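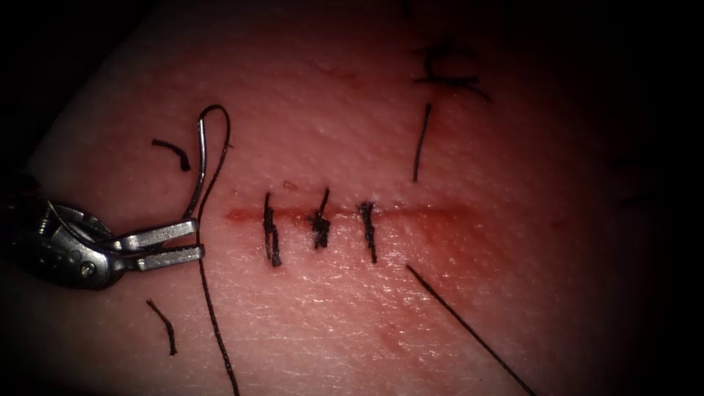 Yamila Henríquez spent 18 years as an army medical officer before she began writing about defence policy, and she thinks most public argument about military strength starts in the wrong place. People ask how many aircraft a country has, she says, and hardly ever how long it could treat its wounded. Her own teaching still begins small, with the care of a single wound. From there she moves on to blood stocks, fuel and rail timetables.

We met in August, shortly after Gaete, the research group where she now works, published her paper on medical reserves. It runs to 122 pages and has been read more widely than she expected, mainly by people who disagree with it.

Its main claim is that smaller European armies have planned for short operations abroad, with quick evacuation by air, and have little ready for a long war closer to home. "You cannot assume the helicopter," she said. "If the other side has decent air defence, the wounded man stays where he is for a day, perhaps two. Somebody has to be able to look after him there."
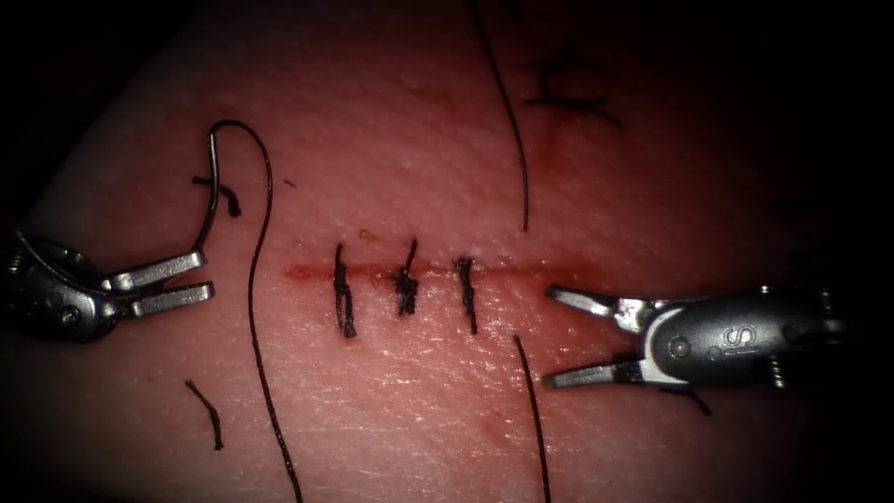
Interrupted sutures on a synthetic training pad.

The paper works through an imagined brigade with 860 casualties in its first month. Henríquez said the figure was chosen to be dull. "I could have used a frightening number. Then everyone argues about the number."

Her critics include Fidel Pereyra, a former logistics planner, who has written that money spent on hospitals is money taken from deterrence. She does not accept the split. A government that cannot care for its soldiers will hesitate, she argues, and its opponents will know it. "Fidel and I have had this out several times. He thinks stockpiles are for after the fighting starts. I think they are read beforehand, like everything else."

She is less sure about conscription. Her co-author, Liesbeth De Haan, favours a medical draft with a list of 2730 reserve posts to be filled first. Henríquez signed the paper but asked for that section to be marked as De Haan's alone — a civilian nurse called up for the army is a nurse missing from a town hospital, and she has not seen a plan that deals with this.

Asked what she would do first if a minister rang, she said she would ask for one exercise in which the evacuation fails on the first morning and nobody is allowed to restart it. The last time she proposed this, she was told it would upset the timetable.

Her next paper, on field hospitals and the rules for marking them, is due next year.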